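Marking Out a Workshop Floor With Tape

If every rolling rack, cart and stack of bins in your workshop ends up wherever it was last pushed, tape on the floor will do more for you than another shelf. Yellow boxes on gray carpet are easy to see, cost very little and come up again when you change your mind.

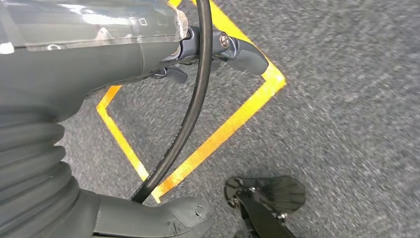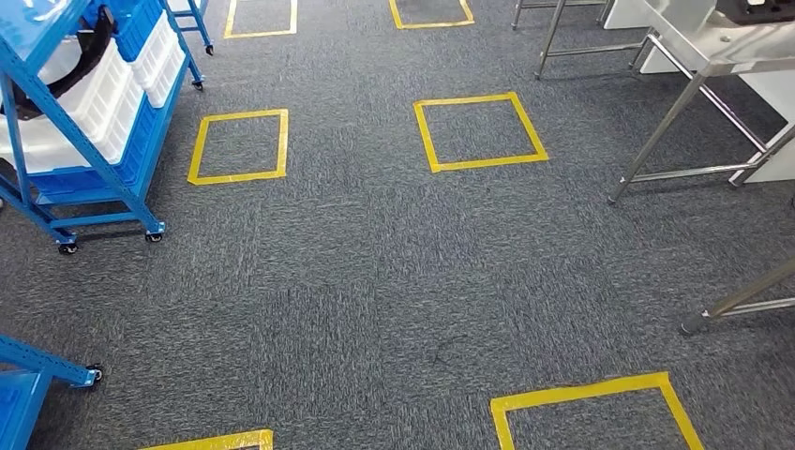 Start by moving everything to where you think it should live and leave it there for a few days. Work around it. If you keep shoving the same cart out of the way, its place is wrong, and it is better to find that out before the tape goes down.

Measure the base of each item at its widest point, including the casters. Casters swing out when you change direction, so turn them both ways before you measure. Add a hand's width all around. A box that fits too tightly is a nuisance to park in, and people stop using it.

Tape on carpet

Low loop carpet takes tape well enough if it is clean. Vacuum twice, the second time across the first. Cloth-backed tape holds better than thin vinyl, and two inches is a good width. Avoid anything sold as permanent – the glue stays behind in the loops and picks up dirt for years.

Lay the long side first and press it down with a wooden block or a wallpaper roller. Don't stretch the tape as you go. Stretched tape creeps back and lifts at the ends. Overlap the corners by the full width of the tape and trim with scissors. A knife will cut the carpet as well.

Squares don't need to be perfect. If you care about straight lines, snap a chalk line along one wall and measure everything from that. Hanna Wasilewska laid out 17 of them at the Serkville shop in one afternoon in February with a tape measure and a piece of string, and they have held up fine apart from two near the door.

Racks and bins

Put heavy bins on the lowest tier. On a slanted shelf, face the open side toward the aisle and check that the bins stop against the front lip. Nest the empty ones together so they take up one space. Bins of one color for small parts and another for larger things will save you some labels.

Keep cables off the floor inside the boxes. A caster that rolls over a cable every day will ruin it sooner or later. Hang them in a loose loop from something that doesn't move.

Removing old tape

Pull slowly and low, back over itself. Warm stubborn strips with a hair dryer on the low setting. For leftover glue, dab with rubbing alcohol on a white rag and test a hidden corner first.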